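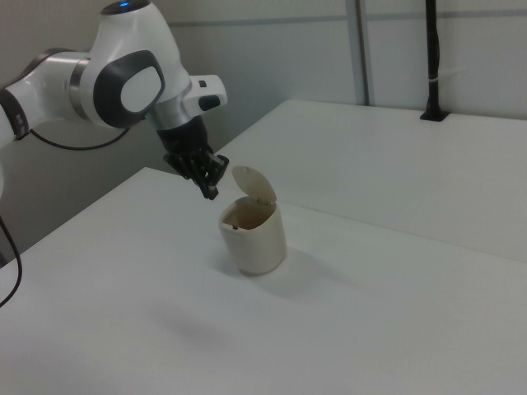

The Gripper That Let Go: Tracking Down a Dropout in the Lid Task
Spring project report, Dunleavy Robotics Lab
Last updated: 1 June 2022

What we set out to do

Our project was supposed to be about lids. We wanted an arm to come down to a small flip-top bin, get the lid open, wait a moment, and push it shut again, and to do that over and over without anybody helping it along. It sounds like a small thing, and when we pitched it in class a few people smiled, but a hinged lid is a lovely problem for beginners. You have to come at it from the right side, you can't push too hard or the whole bin slides away from you, and the lid moves along a curve while your fingers would much prefer to go in a straight line. We were looking forward to writing many pages about that curve.

What we ended up writing about is a cable. We hope whoever takes over the Tarance bench next year gets some use out of it, and we've tried to put in the wrong guesses along with the right one.

What went wrong

We had 30 runs planned for the first full session. Each run was one open and one close, started from our control program (called Ledodance, a name we inherited and have grown fond of). The early runs went nicely and we were already talking about dinner. Then, on run 9, the arm finished its move over the bin and the gripper did nothing at all. The arm carried on with the rest of the path as if all was well, closed fingers and everything, and pressed down where it thought the lid was standing open. The lid was flat, so the fingers met it a good deal sooner than the program expected. The arm's own force limit stopped it, which was a relief, and we hit the emergency stop as well because we were startled and it was the nearest thing to do.

The bin was fine. The gripper was fine too. But we had an arm that could lose its hand partway through a job and keep going, and Dolores Wojcik, our adviser, told us very kindly that we were finished with lids until we understood why. She was right, of course, though we did grumble on the way home.

Wrong guess number one: our own code

We assumed it was us. Ledodance sends the gripper a command and then waits for a reply, and we had written the waiting part late at night. We read it through line by line and did find a real mistake: if no reply came, the program logged a warning and went on to the next step. That explained why the arm kept moving, and it was our fault entirely. It did not explain why the reply never came. Line 1405 of the log had the warning, and just before it the gripper simply goes quiet, with no error of its own.

Wrong guess number two: the bin

For a whole afternoon we believed the lid was jamming the fingers and making the gripper shut itself down to protect its motor. We're a little embarrassed by this one. The fingers had not touched anything when the messages stopped. We would have seen that sooner if we had lined up the two logs by time instead of arguing about hinges.

What it really was

The dropout depended on where the wrist was, and once we looked at it that way it didn't take long. We took the bin out of the job altogether and had the arm go slowly through a set of poses while one of us watched the gripper's messages and the other kept a hand by the stop button. The messages died in 2 of those poses, both with the wrist turned well over and the arm reaching away from its base. Move back a little, and they returned.
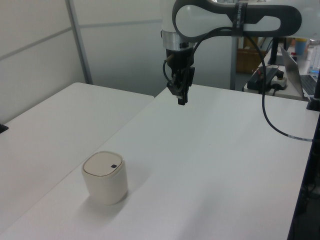
Cable slack is something you set once and then forget, and we had set it with the arm in the pose we liked best, with the gripper pointing straight down. In that pose everything looks generous. The thin cable makes an easy loop at the left side of the gripper, and the longer one drops from the arm, swings down to the right and lies across the edge of the table, with its little white label wrapped around it. We had walked past that label every day and taken it for a sign that somebody had the cable under control. When the wrist turned over, though, the thin loop was used up, and the pull went straight into the connector. The plug didn't come out. It only leaned, just far enough to lose contact, and then settled back when the arm came home – so every time we went to check the plug, it was sitting there perfectly straight.

What we changed

We gave the thin cable more slack and tied it to the arm a little above the connector, so that any pull goes into the tie. Getting the length right took several tries. Too much, and the loop hangs low enough to catch the raised lid, and then you have a new problem to write a report about.

In Ledodance, a missing reply from the gripper now stops the arm where it is. It does not retry. We went back and forth over this, as a retry would have made our success rate look much better, but a retry would also have hidden the loose plug from us for weeks.

We also wrote a short slow-motion check to be run before each session. It takes the arm through its widest poses with the bin off the table and confirms that the gripper answers in every one. Please do run it after anybody has touched the cables, even if they promise they only moved one.

Where that leaves the lids

We repeated the full set of 30 runs after the fix and had no dropouts. Some closes were still clumsy, and in a couple of them the bin crept across the table, but those are lid problems and we were so happy to have them back. Our notes on approach angle are thin and we know it. The group that picks this up in October will find them in the project folder, along with both logs from the bad run, which we have left exactly as they were.

Our thanks to Dolores for her patience, and for making us write down the afternoon with the hinges.

Related projects
Flalwood Cart: Steering Drift on Smooth Floors
Ledodance Setup Notes for New Students
Tarance Bench: Pre-Session Cable Check
Pushing, Sliding and Tipping: Light Objects on a Flat Table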